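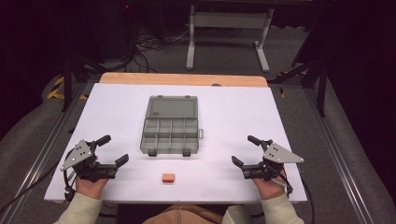 One of the teaching tables at Lendell, with a grip in each hand and the compartment box open.

Kolik Open Day: What I Saw, What I Was Told

Posted Monday, August 7, 2023

I have been to enough factory open days to know the order of things. Badge, coffee, safety glasses, a slide with a sunrise on it. Kolik did all of it at the Lendell plant last week, and the coffee was better than most.

Kolik packs small parts kits for other companies. Screws, clips, rubber feet, the little bag you find taped inside a flat-pack cabinet. The plant has 489 people on the payroll and, according to the welcome talk, 1,378 different kits in the catalog. Nearly all of them are still filled by hand. The company would like that to change, and the open day was mostly about how.

The plan goes by the name Drollik, which I assume somebody was paid for. Packers spend part of the week at a teaching table, doing short handling jobs with a pair of hand-held grippers in place of their fingers. The movements are recorded, and the recordings are used to train the arms that are supposed to do the same jobs later. The grippers have black jaws and a metal plate with holes in it, and there are cables. The practice objects are plain stuff: a gray plastic box with eight little compartments and a see-through lid, a small orange-pink block.

I watched for maybe twenty minutes. It is slow. A packer on the regular line picks up a block that size without looking, and at the table the same thing becomes a job you have to think about. I asked if I could try and was told the visitor table would be open after lunch. After lunch it was closed for a software update.

What bothers me is the pay. Line packers at Lendell get a bonus on kits finished. Nobody finishes a kit at a teaching table, so table hours are paid at a flat rate. Our guide called this "broadly neutral." Two packers I spoke to in the canteen said that for a fast worker it's a cut, and that the fast workers are the ones who get asked, for obvious reasons. One of them likes the table anyway. It's quieter, her wrists hurt less by Thursday, and she gets left alone. The other did two weeks and asked to go back.

The second thing is what happens to the recordings. They belong to Kolik. I asked whether a packer whose work ends up in a trained arm gets anything for it past the hourly rate, and the answer was a long one about shared success. I wrote "no" in my notebook and I think that was a fair summary.

Then jobs. The talk promised that no one will be let go on account of Drollik. I believe the person who said it means it today. But the plant has already stopped replacing people who leave, and when I asked about that I was told it was "a separate conversation." There is a new post called cell assistant, which means standing near three arms and clearing them when they stop. It pays a little more than packing. There are 30 of these posts planned. I did the subtraction on the bus home and I'm sure other people have done it too.

In fairness, the part of the tour with the working arms was not a puppet show. Two of them were filling a four-item kit while we stood there. One stopped twice in the time our group was watching, both times over a clip lying on its side, and an assistant reached in and flipped it. The other ran clean. Kolik says a cell fills some 400 kits in a shift. They didn't have the figure for a hand packer ready, which I found odd in a building full of hand packers.

The consultants, Dimitriou, had a stand by the exit with pens and a brochure. The brochure says automation "gives people back their day." I read that line to the packer who had gone back to the line and she asked which day.

A few practical notes if you're going to the next one, which is in October. Park in the lower lot, the upper one fills with coaches. The tour runs close to two hours and most of it is standing. The question session at the end is short, so ask things on the way around, when the guides are more relaxed. Eat in the canteen and not at the sandwich table in the lobby — the sandwiches are fine, but the canteen is where the people who work there sit.

I've asked Kolik for the written policy on table pay and will add it to this post if they send it.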